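Folding by claw: a fortnight with the Illance kit
From our October 2022 issue

I am not a tidy folder. My fitted sheets live in a ball at the back of the linen cupboard and my T-shirts get the half-roll, half-squash my mum gave up correcting when I was in high school. So there was a fair bit of laughing at my place when I said I was off to Fendale to review a kit for teaching robots to do the washing.

The kit is the Illance, from Bollero, and it doesn't include a robot. You get a pair of hand-held grippers, a camera mount for each, a case, chargers, and software that turns whatever you do with them into data a robot arm can be trained on. You hold one in each hand and squeeze a trigger to close the fingers. Then you do the job yourself, clumsily, over and over, and the camera records it from more or less where a robot's would be. It's $2000 for the pair, with the first year of software thrown in, and you can hire it by the month if you'd like to find out whether your wrists are up to it first (mine were, just!).

I had it for 13 days. Bollero runs open benches at its Fendale rooms for people who've bought or hired a kit, with big tables and good light, and I did most of my folding there because my own kitchen bench is about as wide as a surfboard.

Setup was quicker than I'd feared. The fingers click in, the camera goes on with one thumbscrew, and there's a calibration routine where you open and close each gripper until the software is happy. The left one was happy straight away. The right one wanted it done again every morning, and once after morning tea, and I never found out why. The help line was friendly about it and told me to use the other cable, so I used the other cable, and it still wanted it done again.

Then you start on the cloth, and oh, cloth is hard. You've got two fingers a side and no feeling in any of them. You go for a corner and get two layers, or none, or you get it beautifully and drag the whole pile along with you.
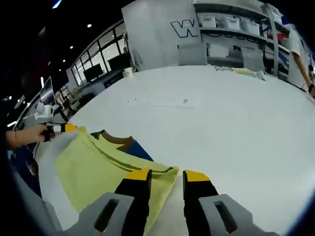
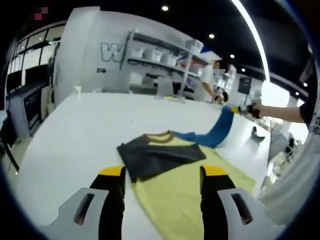
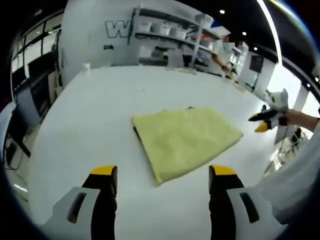

Hand-held grippers with yellow fingertips, and something yellow-green on the white table each time.

The yellow tips are the best bit of the design, I reckon. They're a bright colour, so you can see where you're about to pinch, and they're a touch softer than the black part of the finger. On jersey and towelling they were lovely. On a slippery lining they were hopeless, and I ended up wetting a sponge to dab them on, a trick I picked up from the woman at the next bench and which isn't in the manual. Spare tips come in packs and you'll want a pack. Mine had started to go shiny by the second week.

Weight is the other thing. Each gripper feels like nothing for the first ten minutes and like a full kettle after an hour. There's a wrist strap in the case, and I'd put it on from the start if I had my time again. The trigger is sized for a bigger hand than mine too, and I'd love to see a smaller one offered.

By the end I'd saved 297 recordings, and the software threw out 100 of those for me, mostly ones where I'd waved an arm across the lens or stopped halfway to scratch my nose. It's a strict marker! It does show you the moment it objected to, so you learn, and my last session went through with hardly a complaint. Exporting was painless. Trimming was fiddly on a small laptop, and the little scissors icon sits so close to the bin icon that I lost a perfectly good tea towel.

I also had a go with the Hoarau gloves back in March, which do a similar job by tracking your bare fingers. They're far more comfortable and I was a much better folder in them, but a robot with two pinchers can't copy a hand with five fingers, and you spend your evenings tidying up the difference. With the Illance you're stuck with what the machine will be stuck with. It makes you slow and grumpy, and the recordings are better for it.

Would I buy one? For a small lab or a uni course, yes, happily, along with a second pack of tips. For the merely curious, hire it for a month and clear a big table. My sheets are still in a ball, but I did fold all the tea towels by hand when I got home, and it felt like flying.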